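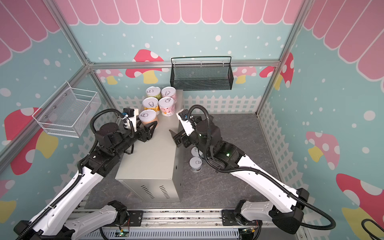

Two-arm cell drops or tips cans on transfer - where do I start?

Posted by Yichen Bai, 5/5/24

I look after a small two-arm cell that moves cans between the top of a metal cabinet and the floor of the enclosure. Both arms have a two-finger parallel gripper and a small camera at the wrist. They sit on one rail with the cable tray underneath. The software is Semple and the controller is a Triltameo.

For a long time it ran fine. We did about 2,000 cycles with hardly a miss. Then I took the right arm off to change a cable hose, put it back with the same bolts, and now the right gripper comes in a little too far to one side. One finger touches the can before the other and the can tips before it is held. The left arm is fine on the same cans.

What I have tried so far:

Re-ran the home routine on both arms. No change.
Swapped the finger pads from left to right. The problem stayed on the right.
Lowered the grip speed from 39 to the lowest setting. It tips more slowly but it still tips.

I have not redone the camera calibration because the manual says you only need that if the camera has been removed, and I never touched the camera. Is it worth doing anyway, or should I be looking at the base? The view from the wrist camera is sharp and I get no error codes other than a 263 at startup, and I had that one before the hose change as well. 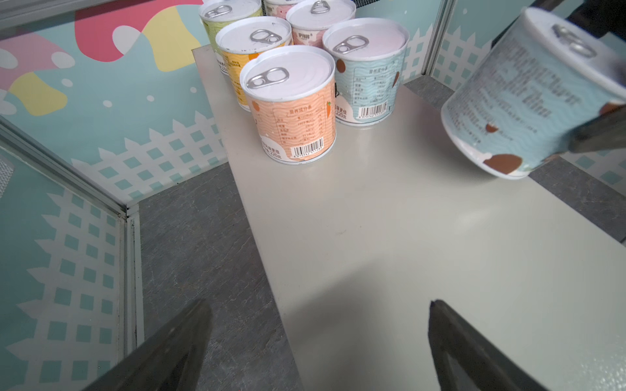
Corina Mösli
Look at the base first. You took the arm off, so the base moved, even if it went back in the same holes. Bolt holes in those plates have some play. A tiny twist at the base is several millimeters by the time you get out to the fingers. Calibrating the camera to the wrist won't help with that. The camera and the wrist are still where they were in relation to each other. What changed is where the arm sits in relation to the table and the other arm.

Here is the order I would do it in.

Power down and let the arm rest on its support.
Loosen the base bolts a half turn, all of them. Don't take them out.
Push the plate square against the rail and hold it there while you tighten. Go corner to corner, a bit at a time.
Power up, home it, then run the base-to-table routine for that arm. In Semple it is in the same menu as the camera one but it is a separate item, and people miss it.
Test with one can at low speed before you put the rest back.

Also check how the new hose is clipped. If it is too short between the elbow and the wrist it will pull on the last joint when the arm reaches out, and you get an error that changes with distance. Move the arm by hand through its full reach and watch the hose - it should have slack at every point.
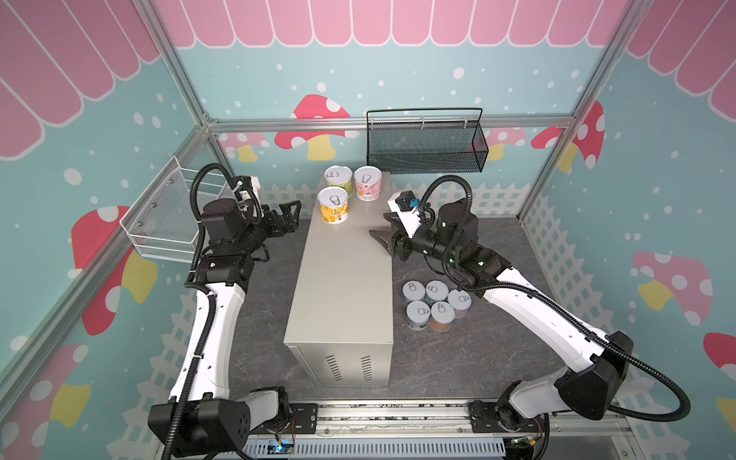
Both arms at the cabinet, cans on top and to the right of it.

Bogdan Stoica
Same thing happened with ours. Replaced the fingers and it went away. Could be the fingers.

Kosmas Tzavaras
He already swapped the pads and the fault stayed on the right, so I doubt it is the fingers, unless the finger carrier itself is bent. You can check that in a minute. Close the gripper on a flat steel rule and see if both fingers meet it along their whole length.

I agree with Corina on the base, but I would add one step. Before you loosen anything, jog the right arm to a fixed mark on the table and write down how far off it is. Do it at a second mark farther out. If the error grows as you reach out, the base is twisted. If it is the same at both marks, the base has shifted sideways and you may be able to fix it with an offset in the controller and leave the bolts alone. Save the old offsets before you change them.

The 263 on our Triltameo was the startup check timing out on one arm. We cleared it by reseating the connector in the tray. Probably not related, but do it while you have the power off.

Yichen Bai
Thanks. Measured at two marks and the error is bigger at the far one, so I will loosen the plate and square it up. The hose looks a little tight at full reach too. I have a longer one on order from Ondeter and will clip it with more slack when it comes.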